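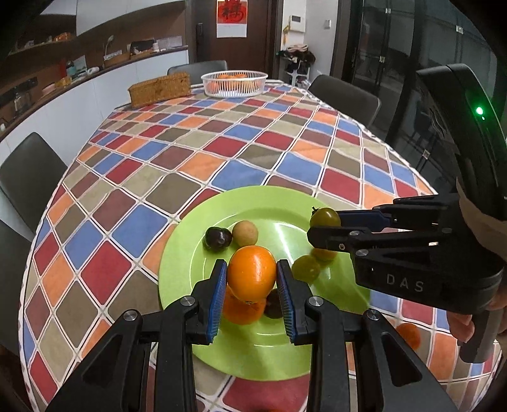
A fruit bowl on every landing: a chat with the woman behind Stitia

The founder of Stitia picks up the phone on the second ring and asks if I mind her carrying on with the marmalade while we talk. I don't mind in the least, and for the next hour our conversation has a wooden spoon knocking gently against a pan somewhere behind it.

Stitia is a fruit round. It delivers to houses and flats on the hill above the old Mercado building, where she had a stall for 20 years before she gave it up. "I loved the stall," she says, "but my knees didn't, and I'd started to notice that the people I liked best weren't coming down the hill any more. They'd got older, same as me. So I thought, well, I've got a van, I'll go up."

The first round, one wet July, had three customers on it, and one of those was her sister. She laughs at the memory. "I'd bought far too much. I had plums coming out of my ears. I went home and made jam until two in the morning, and then I gave the jam to the three customers, so they got their plums in the end whether they wanted them or not."

What goes in the bags depends on what she finds at Umico, the wholesaler she has used since her stall days, and she is proud of the fact that you can't choose. You can say what you don't like, and she writes it in a red notebook that lives on the dashboard, but beyond that you get what looked good at five o'clock that morning. "People grumbled at first. They wanted apples, bananas, apples, bananas. Now I get notes on the door asking what the funny little one was and can they have it again."

I ask how she picks an orange, having bought a great many bad ones myself. "Weigh it in your hand," she says at once. "Never mind the colour. Two the same size, take the heavy one, that's your juice. And smell the stalk end. If it smells of nothing it'll taste of nothing." Tomatoes she will not have in the fridge under any circumstances, and she tells me about a customer who kept his there for years and was converted by a single plate left out on the windowsill – he rang her up specially to say so.

The round is bigger these days. She had 1000 paper bags printed last spring, thinking they'd last for ever, and is already down to the final box. Culico, the little café at the top of the steps, takes whatever is too soft to deliver and turns it into crumble, and she stops there for her own breakfast when the van is empty.

Would she ever hand it over to somebody else? There is a long pause, and the spoon stops. "My niece has been coming out with me," she says. "She's quicker up the stairs than I am, but she doesn't stop and talk, and I've told her, the talking's half of it. Mind you, we do get home for lunch now." Then she has to go, as the marmalade has reached the wrinkling stage and wants a cold saucer.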